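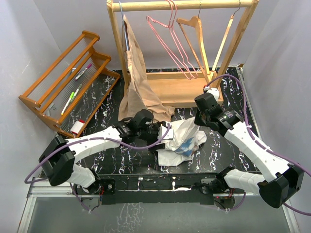 RARNAU — January

Call for participants: drying laundry at home

The Collitz Household Study is looking for people in Rarnau and the nearby towns to keep a diary of how they dry their laundry over one winter season. The diary runs for 10 weeks, starting in February. You don't need any special equipment or background. You need to do laundry at home, dry at least part of it indoors, and be willing to write down a few lines each time you do it.

Background

Last year we mailed a short questionnaire about laundry to homes across the county and got 2,423 back. Most of the questions were about washing: how often, what temperature, what kind of detergent. Near the end there was a blank space for comments, and a large share of the people who used it wrote about drying. They wrote about racks in hallways, shirts hung on door frames, towels that still smell damp in the morning, windows that fog up, and arguments over who gets the spot by the radiator. Several people told us they own a dryer and hardly run it in winter. Others said the opposite.

A questionnaire is a poor tool for this kind of thing. People remember the bad week and forget the ordinary ones. For the next part of the study we want a record made at the time, by the people doing the work, in apartments and houses of all kinds.

Who can take part

You can apply if all of the following are true:

You are 18 or older.
You live in Rarnau, in Tsakiris, or anywhere on the bus lines between the two.
You do a load of laundry in most weeks, or share the job with someone in your home.
You dry some or all of it indoors, on a rack, a line, a radiator, a shower rod, the backs of chairs, or whatever you use.
You expect to stay at the same address until the diary is finished.

Renters and owners are both welcome. So are people who live alone, families with small children, and roommates. If you wash your clothes at a laundromat and carry them home wet, we would very much like to hear from you, as we have few people in that group so far. The same goes for anyone living in a basement apartment or in a single room.

We can take only one diary per home. Two people may share the writing if they put their initials next to each entry.

Who should not apply

Please don't apply if every load you do goes through a dryer from start to finish. There may be a separate study on dryers later and we can keep your address for that if you ask us to. Employees of Collitz and people who live with them can't take part either.

What you would do

We will mail you a paper diary, a pencil, a small humidity meter, and a return envelope. If you would rather fill in the diary on a phone or computer, say so on the application and we will send a link. The questions are the same in both versions.

Each time you hang something up indoors, you fill in one page. It asks:

what you hung up, in general terms (sheets, work clothes, baby clothes, towels)
which room, and on what
whether a window was open and whether the heat was on
the reading on the meter when you hung it and when you took it down
how you decided it was dry
anything else you want to tell us

A page takes a few minutes. Some people will have one page a week and others will have one nearly every day. Both are fine. Please don't change what you normally do on our account. If you leave a load on the rack for half the week because you were busy, write that down. If you give up and take it all to a laundromat, write that down too.

There are also 2 home visits, one near the start and one at the end. A member of the study staff will come by at a time you choose, look at the place where you dry your clothes, measure the room, and ask some questions about your diary. Evening visits are possible. A visit takes less than an hour. You do not have to clean up first, and you do not have to show us any room that isn't used for laundry. We may ask to photograph the drying rack or line. You can say no to this and stay in the study.

What you get

Participants who finish the diary and both visits receive a gift card for the Trurkix hardware and home stores, sent by mail within a month of the last visit. If you have to stop partway through, you will get a smaller card for the part you completed. The exact amounts are printed in the information packet, which you will have in hand before you agree to anything.

You may keep the humidity meter. You will also get a copy of the final report and, if you want it, a sheet with the readings from your own home. We can't give advice on mold, heating systems, or disputes with a landlord. The packet lists the county offices that can.

Your information

Your name and address are kept apart from your diary. The diary carries a code, and only the staff who schedule visits can match the code to a person. We may quote from the comments in the report — a sentence or two at most, with anything that would identify you taken out. If you don't want to be quoted, check the box on the consent form.

We don't share your information with landlords, housing agencies, utility companies, or stores. Trurkix sells us the gift cards and gets no names from us.

You can leave the study at any time without saying why. Call or write and we will take you off the list. You can also ask us to destroy the pages you have already sent, up to the point when the report goes to print.

How to apply

Application forms are at the front desk of the Rarnau public library, at the Tsakiris town office, and on the Collitz website under "Taking part." The form is a single sheet, front and back. You can mail it, drop it in the box at either desk, or fill it in online.

Please tell us:

your name, address, and the best way to reach you
the kind of home you live in and how many people live there
where you wash your clothes
where you hang them to dry
whether you want the paper diary or the online one
what language you would like to use for the visits

We read all the forms after the closing date at the end of January and pick a mix of homes. It is not first come, first served, so there is no advantage in sending it the first morning. Everyone who applies will get an answer by mail or email. If you aren't picked, we may put you on a waiting list in case someone drops out during the early weeks. Tell us on the form if you don't want that.

Questions we have been asked

Does drying on a porch count? An enclosed porch counts as indoors. An open one doesn't, but please note it if you move a load from one to the other.

I only hang up sweaters and dry the rest in the machine. Can I apply? Yes. Fill in a page for the sweaters.

What if I go away? Write the dates of your trip in the diary and pick up again when you get home. Up to a couple of weeks away is no problem.

Can my teenager fill it in? An adult has to sign the consent form and be there for the visits. After that, anyone in the home can write the entries.

Does the meter need batteries? It comes with one, and a spare is taped inside the back cover of the diary.

I have pets. Will that be a problem for the visits? No, but let us know on the form. Some of our staff have allergies and we will send someone who doesn't.

Is there parking? We come to you, so the only thing we need to know is where we can leave a car, or which stop to get off at.

Contact

Call the study office at Collitz between 10 a.m. and late afternoon on working days, or leave a message and we will call back. Large-print forms and diaries are available on request — please ask early, as they are printed to order. If the library desk has run out of forms, leave your address with them and we will mail you one.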